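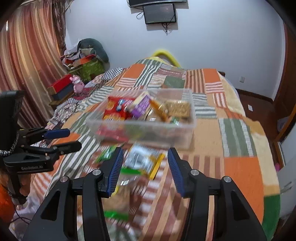 Wilmer Lozano wrote to ask whether a planner like Traltia is worth paying for when you only run one pair of hand-held grippers out of a spare corner of your life, or whether a plain spreadsheet would do him just as well. He has a small budget, he said, and he'd sooner spend it on things that grip.

Well, Wilmer, I've been living with Traltia for six months now, so let me tell you how it's gone (get a coffee, I do go on).

Traltia is a planning tool for people buying robot gear in small amounts. You put in the jobs you want to cover, the gear each job needs, and what you can spend, and it builds you a buying list in order. It costs $87 for a year. My jobs are the homely kind: snacks and a clear plastic box on a bed, packets of every shape, a quilt underneath instead of a nice flat table. I was a little afraid the whole thing would be built for factories, and the welcome screen does have a forklift on it, but you can rename nearly everything and I had my own list going before lunch.

### What I liked

The best part by far is the page called "Around the job." You type in the main item and it asks what sits next to it. Spare finger pads? Cords? Somewhere to keep it all? Props? I had set aside $900 for the season and would happily have spent every bit of it on hardware, then gone looking under the couch for grocery money! Groceries are a real cost in this line of work. So are boxes with walls you can see through, and so is a second set of anything made of rubber.

My first list came to $666, pads and storage and a Brevow charging shelf included, and I kept the rest back for whatever I'd forgotten. I'd forgotten a lamp, of course, and a decent extension cord.

I also like that you can put a job on hold without losing its prices. I had a laundry job planned with a Tarkeck folding stand, got cold feet over the size of the thing, and parked it. When I came back in August all my notes were still there, even the grumpy ones.

### What I didn't

Shipping is a mess. There's one box for it per order, so if two things come from the same seller you have to split the cost by hand or it gets counted twice. I caught that on a Brannigan order and was cross for an entire evening.

The replacement reminders are too eager, too. It wanted me to buy new finger pads by the calendar, no matter how much I'd used them. You can turn that off under Settings, then Wear, then a tiny gray switch that I found on my third try.

And the free version holds up to 6 items, so you'll fill it before you've finished your tea.

### So, Wilmer

If you already keep a tidy spreadsheet and add to it every time you buy a roll of tape, stay with it and put the $87 toward pads. If you're more like me, with receipts in three different coat pockets, I think you'd be glad of it. Start on the free version with your smallest job, fill in "Around the job" before anything else, and see what total it gives you. I've renewed mine for another year, and I've written to them about the shipping box.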